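List home | Threads | Authors | Search | Previous in thread | Next in thread

From: Karthik Gazi
To: Grusley Toy Library list
Date: 2025-08-29
Subject: Re: sorting the small toys into boxes

Meifang Kong wrote:

> Could we all sort the small toys by type before they go back to
> Drustham? Animals in one box, play food in another, vehicles,
> dolls, and a last one for anything that makes a noise. I did it
> in July with 300 pieces and it only took an afternoon. Labels
> are in the cupboard. It makes the borrowing so much easier for
> families and I think the children like it too.
>
> Meifang

Well, I've read this twice and I'm still not sold. Sorting by type is fine for a shop. In a house with children in it the types last until teatime, and then you have five boxes with a bit of everything in them and labels that tell lies.

Also, what is a type? I had a go with one batch on the mat and was stuck before I'd got properly started. A pink toy figure with an orange tuft: doll or animal? The yellow egg-shaped one: food, or something else? I left them beside the box and went to put the kettle on.

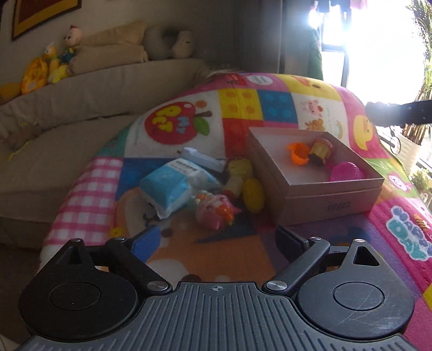
Meifang says the question is easier than I'm making it, that you ask the child what it is and put it wherever the child says, and that a wrong box matters less than no box. Fair enough as far as it goes. I asked mine. She said it was "a Tuesday one", and we haven't got a box for that.

My other doubt is the counting. The Drustham cupboard list says 3,320 items. I don't believe it. I think somebody at some point counted every single brick, and since then we've all been copying the number forward. If we sort by type, each box gets its own tally on the lid, and then someone has to check the tally every time it comes back. At Begum Road they tried that with 11 boxes and gave it up before the summer. The tallies were wrong by the second loan, and people had started to feel they were being accused of something.

What I'd do is sort by size and by whether a thing can be sucked, and leave it there. Big pieces in the deep crates, small ones in shallow boxes with nothing stacked on top. Old fruit boxes do very well for that and cost nothing, so please stop buying the Ikby tubs, whose lids crack. I've got a pink cardboard one on the go with a yellow toy corn cob in it and a few other bits, and you can see what's there without tipping the lot out. Play food in a fruit box will please Meifang, I suppose, though the toy camera next to it is still waiting for a category. It has a Hello Kitty face on the front and a golden bell at the side. Under the scheme as written, is that dressing-up, electronics or things that make a noise? 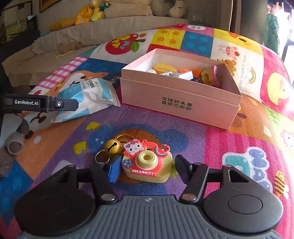 Bits that hang off other bits are a separate worry. Rings, bells, cords, keys on loops. I'd want every one of those tugged hard before it goes out to a family with a baby, whichever box it lives in, and the sorting plan doesn't mention checking at all. That camera is staying with me till I've had a proper pull at the bell and both metal rings. If anything gives, it goes in the bin and I'll strike it off the list, which will bring us down to 3,319, for what that's worth.

I'm willing to be shown I'm wrong. If Meifang wants to run her way on the Drustham shelves for a month, I'll do the Grusley ones by size, and we can compare how much comes back in the right place. No tallies on mine. Could whoever has the long-handled dustpan please return it, too.

Karthik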